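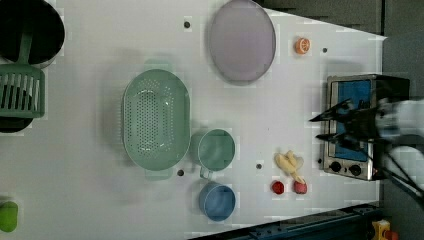 Setting up a table-top kitchen cell with the Vuleck gripper kit

Last revised 30 July 2026

This guide covers the first set-up of the Vuleck two-finger gripper kit on a single-arm kitchen table, from mounting the gripper to running a short pick-and-place session. It assumes that the arm is already bolted down, powered and able to move under the Ralline controller. If it is not, work through the arm maker's own instructions first.

What comes in the kit

The kit contains the gripper body, one pair of angular fingers, an adaptor plate, the signal cable and a bag of fixings. Zellico sells it under part number 571. The overhead camera is not included. Any camera that Ralline can read will do, provided it looks straight down at the table.

Step 1. Fit the gripper

Switch the arm off at the wall. Fit the adaptor plate to the wrist and tighten the screws in a cross pattern. Offer up the gripper so that the cable socket faces away from the work area, then tighten the two clamp bolts. Do not use thread lock at this stage, as you may need to turn the body after the first test.

Step 2. Route the cables

Leave a loop at the wrist large enough for a full turn in either direction. Let the cables hang on the side of the arm away from the table, and clip them at the base. A cable that crosses the table will sooner or later drag an object out of place — and the camera will read it as part of the layout.

Step 3. Set the table height

In Ralline, open Work Surface and jog the closed fingers down until they are just clear of the table. Save the point, then repeat at the other two corners you can reach. The controller needs 3 points to work out the slope. If the table has screw holes, keep the points away from them.

Step 4. Lay out the objects

A plain white surface makes colour matching simpler. Start with a mix of sizes: a plate, a perforated colander, a pair of measuring cups and a few toy foods. Bananas and a half orange are good test pieces, the first for their curve and the second for its low height. Put small red items close together only if you want to test how well the system tells them apart.

Place any appliance, such as a small toaster oven, within easy reach of the arm and enter it as a fixed body. Measure it with the knobs included. The default clearance above a fixed body is too generous for low ovens and can be reduced to 5 cm.

Large pots and racks can stand at the far side of the table. Mark them as obstacles if they rise above the travel height.

Step 5. Tune the grip

Grip force is set per object group. Leave hard plastic at the default. For soft toy food, lower the force until the item slips, then go up 2 steps. The angular fingers hold handles and rims well but are less sure on smooth round items. Tzanetos makes padded sleeves that fit over the tips, and we recommend them for this work.

Step 6. Run a short session

Clear the area around the table and check that the emergency stop works before each session. Select Single Pass, set the speed to low and start. Watch the approach to the appliance in particular. If the arm pauses above it, the fixed body has been entered too tall.

Known faults

Fingers close but the controller reports an open grip: the signal cable is not fully home.

Arm stops short on every pick: repeat step 3.

Plate not found: a pale plate can be missed under strong light. Lower the camera exposure by one stop and scan again.

The June firmware resets all grip groups when installed. Export them first from Settings, Grip, Save to File.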